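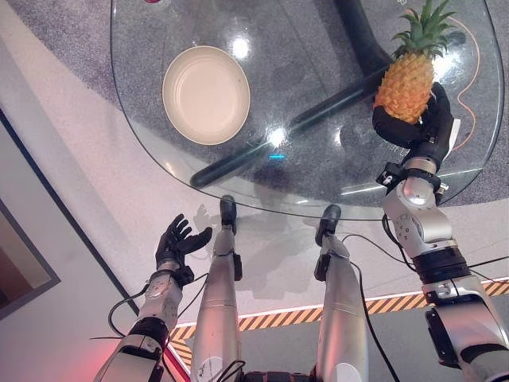 When Taras Zinchenko asked his directors for a two-armed robot, he wrote one number on the form. It was the price of the machine. Half a year later he came back with a second form, and that meeting, he says, was not so pleasant.

Zinchenko plans equipment at Istemum, a company that prepares fruit for hotels and canteens. The idea was modest. The robot should pick up whole fruit by hand and set it on a plate, on the same tables people use. The offer from the supplier, Stekulau, was clear and fair. But it covered the robot only.

"We forgot the floor," says Zinchenko. He means the marked zone, the cables, the power sockets in the right place and the hours of an electrician. Then came spare fingers for the hands. One finger costs 800 euros and the delivery takes 15 days, so a wise buyer keeps a few on the shelf. Istemum had none in its first budget.

Radymyr Hrytsenko, who does the accounts, now divides every request into two pages. The first is for things you pay once. The second is for things you pay as long as the machine stays in the building: service, software, training, insurance. For this robot the second page came to 2078 euros a month. The plan had said 1817. The difference looks small until you multiply it by five years.

There is also the question of what to practise with. A pineapple is heavy, rough and has leaves which get in the way of the fingers. Glass is another difficulty, as it reflects the lamps and shows the floor through it. Severyn Ostapchuk, an engineer who advises small factories, tells his clients to ask for a trial with their own goods and their own furniture before they sign anything. Some suppliers charge for this. He thinks it is money well spent — a trial on the supplier's table tells you mostly about the supplier's table.

Istemum will decide in September about a second robot. The new request has both pages, and Hrytsenko has already sent it back once with questions about the insurance.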